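4 Setting up and clearing the tabletop

This section covers the Wuvach tableware and play-food set on the Gresden white-top table. Read sections 4.1 to 4.3 before the first use. Assembly of the table is covered in section 2.

4.1 Before you start

The tabletop must be level, clean and dry. Wipe it with a soft cloth and warm water. Do not use scouring powder, which leaves a haze on the white surface and makes the small dark reference dots harder to see. The dots are part of the top and must not be rubbed off or covered with tape.

Check the contents against the packing slip. Spare items are ordered by part number from Navarro, not by color name. Plates and bowls from earlier sets may be mixed with the current set, but they do not stack with it.

Allow at least 314 mm of clear depth in front of the plates. If the table is shared with other equipment, measure from the nearest fixed object.

Note – The plates and bowl are intended for sorting and serving exercises with the play food. They are not rated for oven or microwave use.

4.2 Placing the dishes

1. Put the pale green plate down first. It sets the position of everything else.

2. Place the teal pot beside the green plate. Lift it with both hands around the body. The small metal handle on the upper rim is not intended to carry a full load.

3. Place the clear oval plate on the far side of the table. On a white surface its edge is hard to see from a standing position – look for the grayish tint before putting anything down near it.

4. Place the light blue bowl between the pot and the oval plate. Leave enough room to reach the rim of the bowl without touching either neighbor.

5. Run a hand along the edge of the table. No dish may overhang.

Caution – Do not slide the dishes into position. Grit under a base will scratch the top. Lift, move and set down.

4.3 Placing the food items

1. Lay the ketchup bottle on its side on the oval plate, label up. Check that the cap is closed. If a real bottle is used in place of the supplied one, empty and rinse it first.

2. Place the banana near the pot, directly on the tabletop.

3. Place the orange slice with the segment lines visible.

4. Place the strawberries apart from each other. One goes near the oval plate and one toward the opposite edge. They are easily mistaken for a matched pair during sorting if they are left together.

5. Put tools and small cylinders at the end of the table away from the bottle. The black cup may be laid on its side there.

6. Compare the table with the figure. Small differences in angle are acceptable. Differences in which item lies on which plate are not.

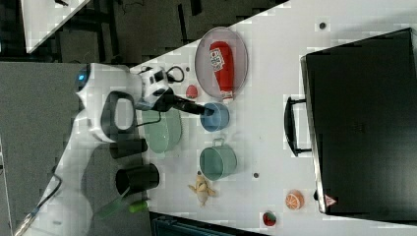
4.4 Clearing the table

1. Remove the small items first. Collect the fruit in the bowl, then move the bowl to the tray.

2. Remove the bottle and stand it upright. Wipe the oval plate if there is any residue from the cap.

3. Remove the pot, then the plates. The pale green plate comes off last.

4. Return tools to their pouch. Do not store them inside the pot, where they mark the inner wall.

5. Wipe the tabletop and let it dry before covering it.

Caution – Keep cables clear of the dishes when lifting. A plate raised with a cable across it can tip toward the user.

4.5 Cleaning and storage

Wash the dishes by hand in warm water with a little dish soap. Wipe the play food with a damp cloth only. Do not soak it; water trapped in the seams takes several days to dry and may leave stains.

Store the set in the Wirix storage box, which has an inside length of 185 mm per compartment. Put the plates in upright with a sheet of paper between them. Keep the box out of direct sunlight. The red items fade first.

Inspect the set every 4 weeks in regular use. Discard any item with a crack, a sharp edge or a loose part.

4.6 Changes in this revision

The February revision moves the bottle from the green plate to the oval plate and adds step 5 of section 4.2. The clearing order is unchanged. Layout checked by Joaquim Godinho.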